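Does dividing a shared table with tape keep it tidy?
Project report, Design and Everyday Life module, Avthorpe
Laurențiu Ardeleanu

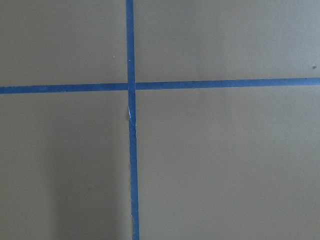 I started this project because I did not believe the advice I was given. The tidying guide our module uses, Primness, says that a shared work surface stays clear if every user has a marked area of their own. It gives no evidence for this, only a drawing of a very neat desk. I wanted to know if marking out areas changes what people do, or if it just gives them something new to argue over. The method had to be cheap and easy to undo, so I used painter's tape. Two strips of blue tape crossing on a plain grey-brown surface will make four areas, and they will not be equal ones unless you measure first. My crossing point sits to one side and neither strip is quite straight. I come back to this later, as it turned out to matter more than I expected.

Background

Most of what I read before starting was written by people selling something. The Mumari method asks you to sort everything by how often you touch it. The Hrynyshyn handbook, which the library has in an old edition, is more careful and admits that its advice comes from one office. Both assume that people will look at a line and respect it. Neither says what should happen to things that belong to the whole group, such as the stapler or the kettle lead, and in our house those make up a large share of the mess.

What I did

The table is in the downstairs room and four of us use it. For the first part of February I left it alone and kept a record of what was on it at 10 in the evening. I wrote down any item that had been left there with nobody using it. Then I put the tape down, gave each person an area and told them only that their things should stay inside it. I gave no reminders. I carried on with the record at the same time each evening for the same number of evenings.

I did consider using a ruler. The Primness guide says the areas should "feel natural", so I laid the tape by eye, working from where people usually sat. I would not do this again.

Results

In the first part I recorded 60 items over 7 evenings. In the second part I recorded 41 over the same number. That is a clear drop and I could stop here and say the guide was right. I don't think I can.

The drop was nearly all in the first three evenings after the tape went down. By the end of the second part the nightly number was back to what it had been before. Two of my housemates told me they had cleared up early on as they knew I was writing it down, which they had also known in the first part, but the tape "made it look official". One had moved her things to the chair beside the table. My record only covered the table, so the chair did not count. I should have thought of that.

The shared items did worse than before. Before the tape, someone would put the stapler back in the drawer. With the tape down it was left close to a line, and when I asked about it each person said it was on the other side. I can't prove this was caused by the tape. Exam reading had started by then and everyone was busier.

Problems with the tape itself

Laying tape straight by hand is harder than it sounds. The long strip leans and the cross strip tilts the other way, and at the join the edges don't line up on the two sides. None of this affects how well it sticks. It does affect what people think of it. The person with the smallest area complained on the first night, and I had no good answer. After that he used his neighbour's area when she was out and said it evened things up.

I had also assumed that a bright colour would help. Everybody could see the lines. Seeing them was never the difficulty.

How far to trust this

Not very far. One table, four people who know each other, and a recorder who lives with them and has his own mess on the same table (I was the second worst, before and after). There was no comparison table without tape. A fair test would need several tables, measured areas and someone from outside keeping the record, and it would need to run past the point where the novelty goes.

If I repeat it I will add one more area that belongs to no one, for the shared things, and count the chairs as well. I would also like to try the tape without assigning anyone a place, to see if the lines do anything by themselves. My guess is that they do not, but I guessed the first result wrong too.

The full report is limited to 4,000 words, so the nightly record is in the appendix with names removed.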